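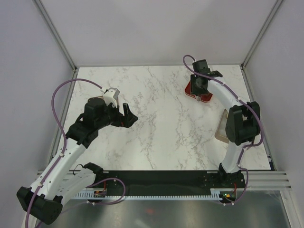

家で作るロボットアームは、最初から二本そろえたほうがいいのでしょうか。
まず一本を最後まで組み上げ、思いどおりに動くようになってから二本目に進むのがおすすめです。一本目でつまずいた場所がそのまま二本目の手順書になりますし、部品の買い間違いもぐっと減ります。

第3章　二本の腕を一本のバーに載せる

いよいよ二本目です! 前の章までで、机の上には自分の手で組んだアームが一本立っているはずです。サーボがうなって指先がすっと持ち上がった瞬間の気持ちを、どうか覚えておいてください。この章では同じものをもう一本作り、共通の取り付けバーに固定して、一つの作業台として仕上げていきます。

二本になると、できることの種類が変わります。片方で皿を押さえ、もう片方で物を置く。右から左へ手渡す。人間なら考えもしない動作ですが、いざプログラムにしようとすると、腕と腕の距離や向きがわずかにずれただけで指先が空をつかみます(筆者もさんざん空をつかみました)。だからこそ、土台の話から始めます。

本書の作例「Mahuika」では、長さ900ミリの黒いバーを机の手前側に渡し、その両端に腕の根元をボルトで留めます。机に直接ねじ込む方法もありますが、バーに載せておけば、共同工房Nandenのように机を譲り合って使う場所でも、二本の位置関係を保ったまま持ち運べます。バーの下に櫛形の配線ダクトを沿わせておくと、あとから線を足すのも楽です。

配線も面白いところです。手首へ向かうケーブルは関節が曲がるたびに引っぱられるので、ぴんと張らず、動く部分の手前に余裕の輪を作ります。白い結束バンドで腕に沿わせ、関節をまたぐ箇所だけは締めつけないでください。輪が大きすぎると今度は隣の腕に引っかかります。電源を入れる前に、手で腕をゆっくり端から端まで動かし、どこで線が突っぱるかを確かめましょう。

作業面には、縁のある浅いトレイを置きます。色のはっきりしたものを選ぶと、目標の位置を目で追いやすくなります。最初の課題は、指先をトレイの中央の真上まで運んで止めること。地味に聞こえますが、3回続けて同じ場所に止まると、本当にうれしいものです。

この章で使うもの
・第2章で組んだアーム
・二本目のアームの部品一式
・取り付けバーとボルト
・配線ダクト、結束バンド
・浅いトレイ
・制御ソフトWorkow(設定ファイルは第2章のものを複製して使います)

3.1　バーの位置を決める

バーを机に仮置きし、腕を載せる前に、左右の根元の中心に鉛筆で印をつけます。次に一本目のアームを左端に仮留めし、指先が届く範囲を紙の上に写し取ってください。同じ紙を裏返して右端に当てると、二本の腕がともに届く領域が浮かび上がります。トレイの置き場所は、この重なりを見ながら決めていきます。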